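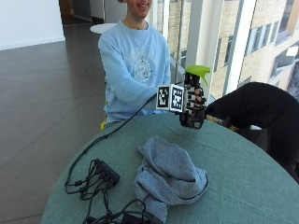 Kristof Stevens objects that removing inactive subscribers throws away sales, as a share of them open nothing for a year and then place an order in the week before Christmas. The objection is fair, and the procedure on this page allows for it. Suppression is not deletion. A suppressed contact keeps its purchase history, its consent record and its place in the database, and comes back into circulation with the next order or sign-up.

How to set up a sunset rule for inactive subscribers

The steps are written for Prokden, with order data coming in from a Josar store. Other platforms use different labels for the same functions. You will need administrator rights on the sending account and read access to the store export.

Step 1: Define activity

Opens are no longer a dependable measure. Several mail clients load images in advance and register an open on the recipient's behalf. Treat a contact as active if at least one of these has occurred within the window:

a click on any link other than unsubscribe
an order, online or in store, matched to the address
a login to the customer account
a direct reply to a campaign
a change made in the preference centre

Exclude clicks recorded within two seconds of delivery. These are mostly security filters checking the links. In Prokden the setting is under Reporting, Click Filtering, and it is off by default.

Step 2: Choose the window

The window depends on the purchase cycle. Export the order table, sort by customer and calculate the number of days between consecutive orders. Take the 90th percentile and add one month. For the Ashworth homewares list, the worked case on this page, the result was 344 days. A grocery or pet supply list will come out far shorter. A mattress retailer should ignore the calculation altogether and use a fixed 18 months.

Seasonal buyers belong in a window that takes in at least one full season. If your peak is in December, do not run the first suppression in October or November.

Step 3: Build the segment

Create a dynamic segment with the following conditions, all joined by AND:

subscribed date is earlier than the start of the window
no activity (as defined in step 1) within the window
at least 12 campaigns delivered within the window
status is subscribed
tag does not contain keep

The delivery condition is the one most often left out. Without it the segment collects people whose mail was held back by frequency capping or by a paused automation, and they end up suppressed for failing to click on messages they were never sent.

Save the segment and note the count. On the Ashworth list it returned 2,000 contacts. Open a sample of 100 records and check each one by hand against the order table. Any mismatch usually points to customers who order under one address and subscribe under another – merge those profiles before going further.

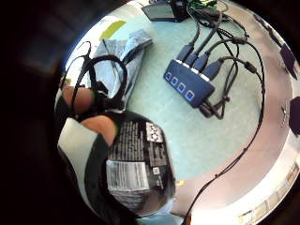 If the merge changes the count by more than a few per cent, draw a fresh sample and repeat the check. The segment is dynamic, so nothing needs to be rebuilt, but allow it to refresh overnight.

Step 4: Send the re-engagement series

Three messages are enough. Space them seven days apart and keep the segment out of all regular campaigns while the series is running.

Message 1. State that the person has not been in touch for some time and offer two links, one to stay and one to change frequency. No discount.

Message 2. Same links, with an offer if your margins permit one. Use a single-use code so that the redemption can be matched to the contact.

Message 3. State the date on which mail will stop. Put the stay link in the first two lines and repeat it at the foot.

Send each message in batches. Inactive addresses produce more bounces and complaints than the rest of the list, and a full send in one go can affect delivery of everything else from the same domain. Stop the series if complaints in any batch pass 0.1 per cent.

The Ashworth series brought back 469 contacts, most of them from the third message.

Step 5: Apply the suppression

Seven days after the last message, move whatever remains in the segment to a suppression list named with the month and year. Do not use the unsubscribe function. It writes a false opt-out to the consent log, and reversing it may require fresh consent.

Transactional mail such as receipts, shipping notices and password resets must continue. Confirm this with a test order from a suppressed address.

Step 6: Automate

Set the segment to feed the series on the first of each month, with a trigger that lifts suppression when an order or account login is recorded. Henk Martens suggests adding a second trigger for in-store loyalty scans, and this works provided the till system passes the email address and not only the card number.

Review the window once a year. April is convenient for most retailers, with the holiday orders and returns fully processed by then.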